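Lists > Home & Shelf > Furniture Talk > Message 493

Re: slatted shelves and paperbacks
From: Baoshan Gu

Print this message | E-mail this message

Bernier wrote:
> Do you keep books on yours? Mine slide about on the
> slats and I'm tempted to lay a board over them.

Dear Bernier, and hello to everybody else,

I was so glad to see your note! I've been meaning to write about this cabinet for ages – it's the dark walnut-brown one with the notched rails, and I'm terribly fond of it. 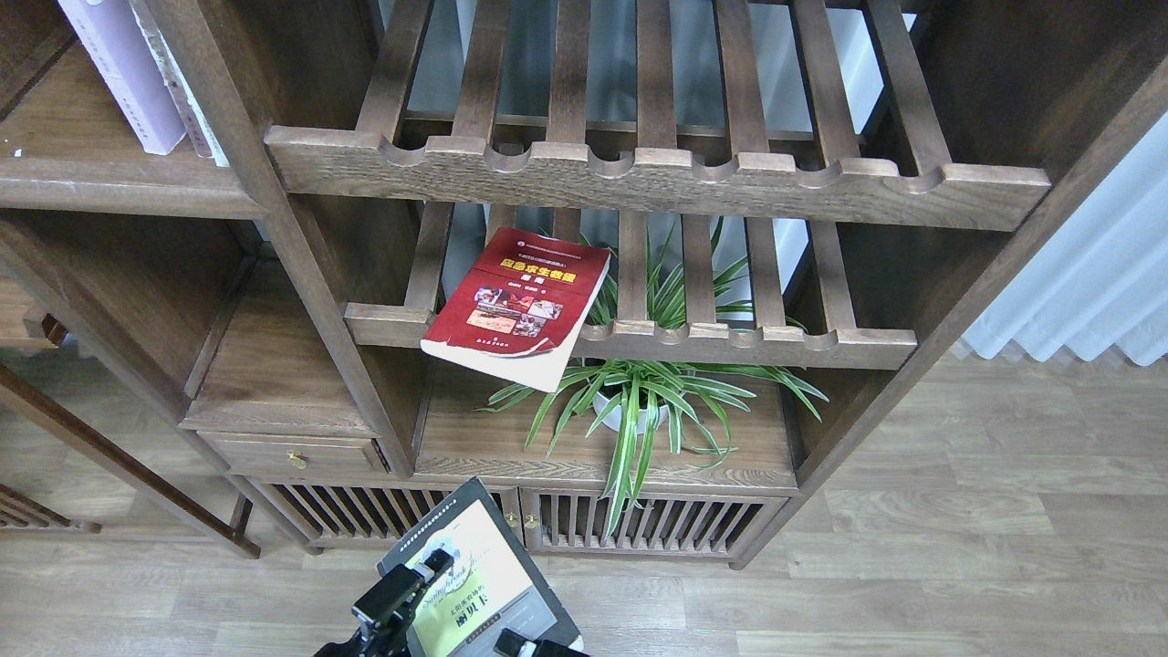
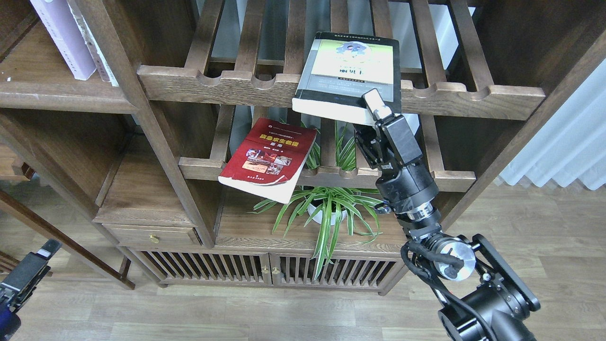
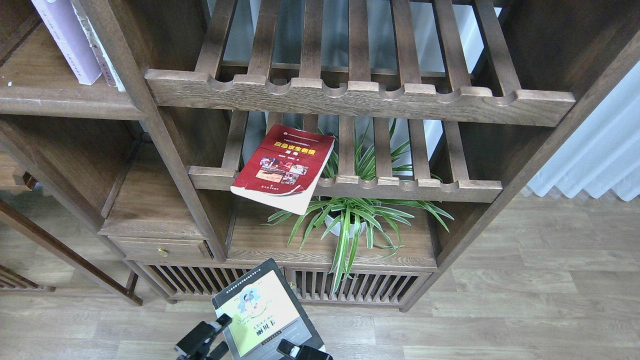
The red paperback and the spider plant are in all three.

I wouldn't lay a board down, myself. Slats are lovely for pots and bowls, and a board would hide them. What I'd do is stand the books upright on a solid shelf and save the slats for things with a flat, wide bottom. My spider plant would have plenty to say about a board too, the way it pokes its leaves up through everything (I've given up trimming it).

Does anyone know a good wax for the rails? Dust does settle in those notches, and a soft paintbrush only gets me so far.

Warmly,
Baoshan

Recent messages in this list
Brass knobs, polish or leave alone?
Derno: wax or oil on dark wood
Spider plant babies, free to collect
Barrera: squeaky cabinet doors (2 replies)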